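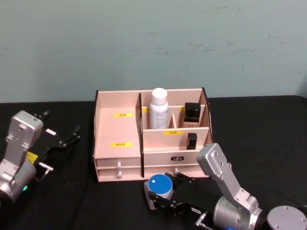 4.2 Where the paper goes: prior authorization at the front desk

Most writing on prior authorization for home oxygen looks at the payer side. Denial rates, appeal rates, time to decision. Less on what happens in the clinic before anything is sent. We spent 14 days at the Hosville clinic and 14 at the Urnov clinic, sitting with the people who fill in the forms. Notes only, no recordings. Consent process as in Section 3.

First finding, and the plainest. A request does not start when the doctor signs the order. It starts when somebody at the desk has the order, the test result and the insurance card copy together. Those 3 items arrive by different routes. The order comes through the records system, the test result often by fax, the card copy from wherever it was last scanned. Until all of them are in one place the request does not exist as far as the payer is concerned, and the payer's clock has not begun. Staff at both sites called this "parked." Parked requests are not in any report we were given.

Parking was physical at Hosville. Paper in a tray, paper in a folder, paper under a keyboard once. Small desk organizers with an open compartment on one side and drawers (Figure 2) are cheap and easy to find, and they do a job the software does not: a sheet standing upright is a sheet somebody will ask about. A sheet in a drawer is not. We did not set out to study office furniture and make no claim past these two sites.

Urnov had moved to a shared screen queue in February, bought from Ferum. Parked requests should show there with a flag. In practice the flag has to be set by hand, and on busy mornings it was not. Staff kept a side list on a legal pad. When asked why, one coordinator said the queue was "for things that are already fine." We heard versions of that from others. Records in the queue looked complete becuase the incomplete ones were on the pad.

Second finding – rework. Requests came back from payers for missing items, and the missing item was usually the qualifying test date. Medicare and private plans did not ask for it in the same spot on the form, and the private plans at these sites did not agree with each other either. Coordinators knew the differences by memory. New hires did not. At Hosville a laminated sheet was supposed to cover this but it was out of date during our visit, and two coordinators had crossed out different lines on their own copies.

Patients mostly did not know any of this. Calls to the desk were of the "has it gone through" kind. The honest answer was often that it had not gone out. What callers were told was that it was "in process." Coordinators did not like saying this and said so. It also shapes what patients believe about their insurer, a point taken up in Section 5. A family waiting on oxygen will blame the plan for days the plan never had the request.

A note on the 30 day window. Several of the plans want the test done within 30 days of the request. A parked request can age past that. Then the test is repeated, the patient travels again, and the new result comes in by the same fax. We saw this happen at both sites but can't give a rate, the parked items not being logged anywhere. Abeysekara describes a similar loop for wheelchair orders and calls it "silent expiry." We use the term from here on.

Limits. Two clinics, one type of equipment, short visits. Staff knew why we were there and may have tidied up. Coding of the field notes was done by one author and checked by Chathurika Gazi, with disagreements talked through untill settled. Payer staff were not interviewed for this part, so the account leans toward the desk. Payer-side delay is real as well and is covered in 4.3.

Figure 2. Desktop organizer with an open compartment on the left. Two yellow labels inside the compartment, one higher on the back surface, one lower toward the front.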